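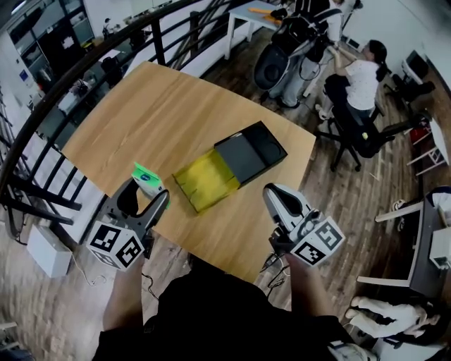 Collecting two-handed demonstrations with hand-held grippers: a walk-through

When I started writing this I meant to produce one page for the two new students in our group, and then Jacinto Sandoval read it and asked where the part about head motion was, and Hongmei Lei asked where the part about cubes was, and so it has grown. I hope you'll forgive the length. If you already have a working pair of grippers and just want the recording routine, skip down to step 4.

The method is simple to say out loud. A person holds one gripper in each hand, wears a camera on the head, and does a tabletop task the way they would like a robot to do it. From the recording we recover where each gripper was at every moment, relative to the head camera, and train a policy on that. No arm is moved during collection. Our own setup is called Boneck and the training code that eats its recordings is called Rarkura, but nearly everything below will carry over if yours are called something else.

What you'll want before you begin

A pair of hand-held grippers, each with a cube of printed square markers fixed to it
A head-worn camera with a wide lens
A table you can stand or sit over comfortably, in a plain color
A calibration board, flat and stiff
Task objects. We use an open box and a small printed card that stands on its own
Long cables, and something to keep them off your feet

Step 1. Check the cubes

Everything depends on those little cubes, so please be kind to them. A flat marker on the back of a gripper works nicely until you turn your wrist, and then it is gone from view. A cube gives you another face when the first one turns away, and when two faces show at once the pose gets much steadier. Wiggle each cube gently with a fingertip. If it moves at all, tighten it and recalibrate, even if you calibrated this morning.

Every face needs its own marker ID, and the left and right cubes must not share any. I know that sounds obvious! We once printed both cubes from the same sheet and spent most of a week admiring a dataset in which the two hands swapped places whenever they came close together. Write L and R on the underside of the grippers and save yourself the trouble.

Matte paper, please. Glossy paper throws back the ceiling lights and the detector drops the face exactly when you tilt toward the lamp.

Step 2. Calibrate the camera, then the grippers

Hold the calibration board in front of the head camera and take 25 still views, with plenty of them near the corners of the view. People tend to take all of them from the middle, where a wide lens behaves well anyway, and then wonder why the grippers drift when they reach for something far off to the side.

Next comes the offset from each cube to its fingertip. Put the fingertip on a marked point on the table and slowly rock the gripper around that point, keeping the tip still, while the camera watches the cube. The software fits the one offset that keeps the tip in place. Do this 3 times for each hand and compare the answers. If one disagrees with the others, the tip probably slid, and you should do it over.

Step 3. Set the table

Give yourself more room than the task needs. Your hands come in from the near side, so the objects should sit far enough forward that both cubes stay in view while you work. Ours go near the middle of the table, the box usually turned at an angle, and the card off to one side where the left hand can get at it.

Change the arrangement between episodes. Turn the box, slide the card, swap their sides. A policy trained on a box that always sits square to the table edge will learn that angle and very little else, and it will do beautifully in your own tests right up until a visitor puts the box down carelessly. We keep a short list of starting layouts by the table and work down it, and I'd suggest the same, as people who believe they are placing things at random hardly ever are.

See-through plastic deserves a word. It is hard on depth sensors, and we gave up on depth for this sort of object some time ago. The color view does fine with it as long as the tabletop is plain enough for the edges and creases to show.

Step 4. Record an episode

1. Let the cables hang down from the grippers toward the floor with some slack. A tight cable pulls on your wrist and you will fight it without noticing.
2. Look at the middle of the table and hold both grippers open and still for 3 seconds. Rarkura uses that pause to line up the streams.
3. Start recording and do the task at an easy pace. Slower than you would at home, but without stopping to think halfway.
4. Keep your head fairly quiet. Small movements are fine and even useful — the policy has to cope with them later — but a quick glance at somebody across the room takes both cubes out of view.
5. Finish with the grippers open and clear of the objects, pause again, and stop the recording.

If you fumble and recover, keep the episode and tag it as a recovery. Those are worth having. If you fumble and give up, tag it as a failure and go on to the next one. Please don't delete it; Hongmei uses the failures to train the part that judges whether an episode succeeded.

Step 5. Look at what you recorded

Do this after the first few episodes and not at the end of the day. Open the session in Vukus, our viewer, and switch on the pose overlay. The drawn fingertip should sit right on the real fingertip through the whole episode. A steady offset means the calibration in step 2 is off. A jump that comes and goes usually means a marker face is being read at too steep an angle, or that your own hand is covering part of the cube.

Short gaps in tracking get filled by interpolation. Longer gaps get the episode thrown out automatically, and if you are losing many of them, move the objects closer to the center of your view before you do anything cleverer.

How much is enough?

It depends on the task, I'm afraid. Our present set has 3,000 episodes across all tasks, and the simpler ones stopped improving well before we stopped collecting. What helped more, every time we checked, was adding layouts and adding people. Left-handed people especially, if you can find them.

The page on converting sessions for training is still being written, and Jacinto is hoping to have it up in April.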